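第六讲 示教岗位的形成与工作内容的变化

课程:工作场所自动化与劳动组织
适用对象:工业工程、人力资源管理专业高年级学生
主讲:Sawsan Hakim
案例材料整理:Marwan Mansour

一、本讲在课程中的位置

前五讲讨论的自动化,大多以固定设备替代固定动作为前提。冲压、码垛、输送等环节的动作路径可以事先写定,岗位变化也比较容易描述:操作工减少,设备看护和维修人员增加。本讲转向另一类情形,即物件形状不一、摆放不定、材料柔软的整理与分拣作业。此类作业难以用程序逐条写定,目前较常见的做法是由人手持夹爪完成动作,记录其过程,再用于训练机械手。

由此产生的岗位,各单位称呼不一,有“示教员”“数据操作员”“动作采集员”等。本讲统一使用“示教员”。

学习要求如下:
1. 能够说明示教作业与原有手工作业在动作、节奏、考核方式上的差别;
2. 能够依据案例材料判断技能在何处发生转移;
3. 能够就工时、报酬和数据归属提出可以讨论的制度方案。

二、案例背景

Tostdale是一家经营退换商品整理业务的企业,其Zerkamska分拨中心承担服饰、家居小件和展示用品的拆包、检查、归类与重新包装。该中心在引入自动化之前共有整理工133人。退换商品到货时没有统一包装,同一只周转箱内可能同时有帽子、围巾、衣架、挂钩和小型支架,整理工凭手感和经验决定先取哪一件、从哪里下手。

三月,中心与设备供应商Ekpo签订协议,启动名为Trerden的项目,目标是在部分整理台上使用双臂机械手。项目没有直接撤换岗位,而是先从整理工中选出一组人员,经过4周培训后转入示教工作。培训结束至首次评估期间,该组共提交有效示教记录2,271条,另有504条因动作中断、物件滑出台面或夹爪遮挡标识而被退回重做。

请注意上述两个数字的统计口径。有效记录进入员工的计件考核,退回记录不进入考核,但完成一条退回记录所花费的时间与有效记录并无明显差别。后文第四节将回到这一问题。

三、示教作业的基本过程

示教员双手各持一只夹爪,在台面上完成指定任务,例如将物件分开、移位、翻转或归拢。夹爪上方装有带圆点标识的板件,供系统推算夹爪的位置和朝向。示教员在整个过程中不得用手指直接接触物件,也不得将夹爪放下后徒手调整。任务单规定起始摆放方式和结束条件,中间路径由示教员自行决定。

对于熟练整理工而言,最初的困难恰恰在于“不能用手”。徒手整理一件织物时,手指可以感知厚薄、褶皱和缝线的位置;改用夹爪之后,这些信息只能部分依靠目视补足。织物一类的软质物件受力后形状随之改变,夹取点选择不当,往往需要重新来过。金属丝或细杆制成的架状物件形状固定,但可夹持的部位很窄,夹爪开合方向须与杆件走向相配合。两类物件同时摆在一张台面上时,示教员还要决定左右手的分工和先后。 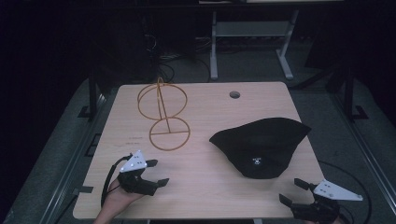
图6-1 双手夹爪示教作业:浅色木纹台面上的橙色线架与黑色织物

课堂讨论时可结合图6-1考虑以下情况:右侧夹爪两指张开,朝向黑色织物;左侧夹爪位于橙色线架前方略低处。假定任务单要求将两件物品分别移至台面两侧,示教员可以先处理软质物件,也可以先移开线架,还可以双手同时进行。三种做法都可能满足结束条件,但留下的动作记录不同,日后机械手学到的顺序也不同。整理工原先在工作中随时作出、很少说明的判断,在此成为需要被记录并可供他人调用的内容。

四、工作内容发生了哪些变化

(一)动作与身体负荷

原整理岗位以站立、弯腰取件和快速翻检为主,负荷集中于腰部和肩部。示教岗位的搬运量明显减少,但双手需要长时间握持夹爪,并保持较稳定的速度。线缆从夹爪后方引出,转身和换手都受到限制。中心在首次评估中收到的意见多集中于手腕和前臂疲劳。评估报告建议缩短连续作业时段,将休息计入工时,并允许示教员按手掌大小选择不同尺寸的握柄。前两项已经执行,握柄一项尚在与Ekpo商议。

(二)节奏与自主权

整理岗位按件计数,员工可以自行调节快慢,上午赶一些,下午缓一些。示教岗位由系统提示开始与结束,每条记录之间须将物件恢复到规定的起始状态。恢复摆放所用时间起初没有列入任务时长,后经员工代表提出,改为按固定时长补计。

另一方面,示教员在单条任务内部的自主程度有所提高。任务单不规定路径,同一任务还要求以不同方式重复完成。有员工反映,这是多年来第一次有人询问其“为什么从这一边拿”。也有员工认为,反复更换做法打乱了已经形成的习惯,回到普通整理台后需要一段时间才能恢复速度。两种意见均应纳入分析,不宜只取其一。

(三)技能的转移

本课程第二讲曾区分可以写入规程的技能与依附于操作者的技能。示教作业的特殊之处在于,后一类技能不经文字描述即可被记录和复制。企业由此获得了以往只能通过留用熟练工才能保有的能力,员工在议价中的位置也随之改变。

但转移并不完全。手感、对异味或隐蔽破损的察觉、对物品来历的推测,在现有记录中没有对应项目。Zerkamska中心的质量检查仍由人工承担,其中多数检查员由原整理工转任。

(四)考核与报酬

项目初期沿用计件办法,以有效记录条数为准。由此出现两个后果:其一,示教员倾向于选择把握较大的动作,难度较高的物件被推后;其二,退回记录的损失由个人承担,而退回原因并不都在个人。例如标识被遮挡,有时与台面布置和物件尺寸有关。

首次评估后,中心将报酬改为岗位工资加质量津贴,退回记录须注明原因,只有操作原因造成的退回才影响津贴。退回原因由班组长与示教员共同确认,意见不一致时由数据审核人员复看。

五、尚待解决的问题

1. 动作记录的归属。现行协议规定记录归Tostdale所有,Ekpo可用于产品改进。员工签署的知情同意书说明了用途,但没有说明员工离职后记录是否继续使用,也没有约定记录转用于其他客户时的补偿办法。

2. 岗位的期限。示教工作带有阶段性。机械手达到验收标准后,所需示教量可能下降,也可能因物件种类增加而继续存在。中心承诺参与项目的员工保留原岗位等级,但没有承诺岗位数量。

3. 选拔的公平。首批示教员由主管推荐产生,年龄偏轻。年长整理工对物件的判断经验较为丰富,却较少进入项目。第二批改为自愿报名与试操作相结合。

4. 监控的边界。作业过程的记录同时包含速度、停顿和失误。中心规定此类数据不得用于纪律处分,但班组长仍可看到个人汇总表。查看权限应如何设置,各组可在讨论中提出方案。

六、课堂讨论题

第一题:若你是员工代表,面对504条退回记录,你会要求企业提供哪些补充信息?请说明每项信息与报酬计算之间的关系。

第二题:比较“岗位工资加质量津贴”与“计件工资”对示教内容多样性的影响。讨论时请至少举出一种软质物件和一种硬质物件。

第三题:有观点认为,示教员应就其动作记录获得类似著作使用费的持续收益。请分别从企业、员工和设备供应商的立场各写一段陈述,每段不超过200字。

七、课后作业

选择一个你熟悉的手工作业岗位(食堂备餐、图书上架、快递分拣等均可),观察不少于一小时,完成一份岗位分析。分析应包括:该岗位的主要动作;其中可以写入规程的部分;难以用语言说明的部分;若改为手持夹爪示教,预计会遗失哪些信息。观察前须征得对方及其主管同意,不得拍摄人脸,报告中不出现真实姓名。

篇幅以两至三页为宜,于下一讲开始前提交。小组合作完成的,须注明各人分工。

八、与下一讲的衔接

第七讲讨论验收之后的人机混合班组,仍以Zerkamska分拨中心为例,重点为异常件的交接流程和班组长职责的调整。请提前阅读案例材料第二部分,并带上本讲第四节的笔记。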